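Skostthorpe tabletops, README
Light timber tops, condition and care records. Read this before you open the spreadsheet.

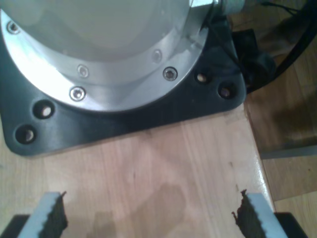
What's in it

311 rows, one row per check of one top. 27 tops all up, every one of them timber and on the pale end. Dark stained ones got left out, marks read too differently on them and the scores stopped meaning anything. Laminate out as well. Might do a separate set for laminate if anyone asks, no one has.

Put together by Poonam Chaudhary, first pass finished in May, bits added since when I've had a spare hour.

Files

tops.csv is the list of tops. Label, room, finish, edge type, year bought if known (mostly not known).
checks.csv is the one you want. All 311 rows.
care_log.txt is free text, oils and sanding and so on. Messy. Sorry.
old/ is old. Don't use it, the labels changed after and they don't match.

Columns in checks.csv

top: label, matches tops.csv. Written in pencil on the underside, back left as you stand at the long edge. Two have rubbed off, go by the room instead.
when: month only. Didn't write days down to begin with and wasn't going to make them up.
light: window, overhead, both. Matters heaps, see below.
marks: 0 to 4. 0 clean, 4 needs sanding.
rings: y/n. Cups mostly.
dents: y/n, anything you can catch a fingernail in.
holes: y/n. Screw or bolt holes in the timber itself, not in something sitting on top of it. People got this wrong early on, I've fixed the ones I could find.
covered: how much of the top had stuff on it at the time. none, part, most.
who: initials.
note: whatever you like, keep it short.

Finishes

Four finish codes. Check tops.csv, don't guess from looking.

RLT = Rultness hard oil. Most of the tops. Goes a bit yellow near windows.
JUM = Jumari matt wax. Nice to touch, hopeless with hot cups.
LAC = clear lacquer, maker unknown, came that way.
RAW = nothing on it, or nothing left on it.

If a top got refinished part way through it keeps its label, and the new code goes in tops.csv with the old one in brackets. Filter on that if you're comparing finishes or you'll get rubbish.

How a check gets done

Wipe down with a barely damp cloth, let it dry. Look along the grain with the light in front of you, then across. Run a hand over it. Score the marks before you look at last time's score please, I could tell when people were copying.

Things that are bolted or clamped down stay put. Score the timber you can see and set covered to part or most. Don't unscrew anything for the sake of a row. When gear does get shifted for some other reason, do a fresh check that same day if you can, and write "plate off" or "clamp off" in the note so it can be matched up. The timber under there is usually paler or darker than the rest and that is not damage, so don't score it as a mark.

Known problems

Overhead light hides shallow dents. The rows with light = overhead run low on dents, every one of my own included.

Marks score drifted. My 2 at the start is closer to a 1 by the end. Haven't corrected it.

Mulligan room was skipped for a while when the floor was being done, so there's a gap for the tops in there. Gap is blank, not zero.

10 rows have covered = most and a marks score of 0. I'd chuck those out, there wasn't enough timber showing to say. Left them in so the file matches the paper sheets.

Sawdust got recorded as scratches at least once (mine).

Care notes, short version

Soap and water, wrung out properly. No spray cleaner on RLT or JUM, it strips both. Rings on wax: fine pad with the grain, then more wax, wait overnight. Small dents on RAW come up with a damp cloth and an iron on low, go carefully. Lacquer, leave it alone and ask me.

If you're putting anything heavy down with a flat base, check for grit under it first. One grain of sand and you've got a scratch you'll be looking at for years. Felt's fine unless it has to sit dead flat.

Using it

Free to use inside Skostthorpe, outside ask first. Mention where it came from. Don't use the marks score to rank one finish over another product-wise, the rooms get used way too differently for that to be fair.

To do

Photos for the tops that haven't got one
Edge type for the Mulligan tops, half are blank
Redo the undersde labels in something that lasts
Split care_log.txt into rows

Corrections to Poonam, put the top label in the subject line.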